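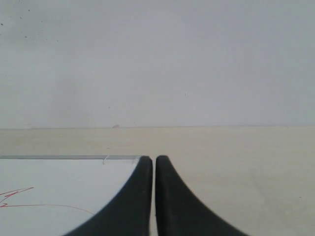
A cream tabletop against a pale grey wall, with a flat white board on the left.

I've been moaning about the Clullach library hours for long enough, so it's only fair I pass on the good news: from February the doors stay open until eight in the evening on two nights a week. Hooray! I work in the next village and by the time I've got off the bus it's always been shut, so I've had the same crime novel out since the summer (sorry, Úna).

Úna Kavanagh runs the branch and she told me the late nights are a trial to begin with. If over 30 people come through the door each evening they'll carry on into spring, and if they don't, well, it's back to the old times. I said I'd bring my mother and count her twice.

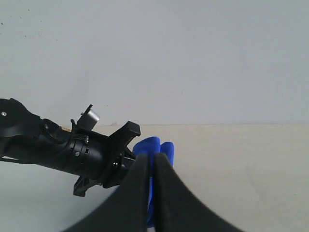 The other change is the reading group, which moves to the late slot and gets a new leader in Torquil Leckie - he used to teach history at the high school and still has the voice for it. First up is a slim book of sea stories, and he's got hold of 25 copies to lend out, so you don't need to buy one. I picked mine up yesterday and I'm already three stories in, which for me is going some.

There's a bit of grumbling about parking, as you'd expect. The spaces behind the building are still shared with the chip shop, and Erick Mwaipopo, who lives opposite, reckons it'll be chaos at teatime. He may be right! The 29 bus stops at the end of the road, though, and the last one back towards Drernby goes at twenty past eight, so you've time to choose a book and still get a seat.

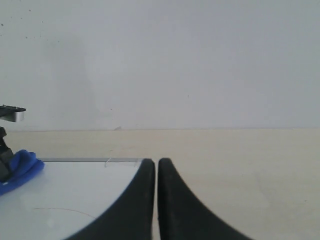
Pale tabletop with a thin grey metallic strip along its far edge, behind two black gripper fingers.

Borrowing stays free, and you can join on the night if you bring something with your address on it. Reserved books will be kept at the front desk until closing. The children's corner shuts at six as before, but Úna says older ones doing homework are welcome to stay on, as long as they keep the crisps in their bags. I'll be there on the first late night, handing back that crime novel.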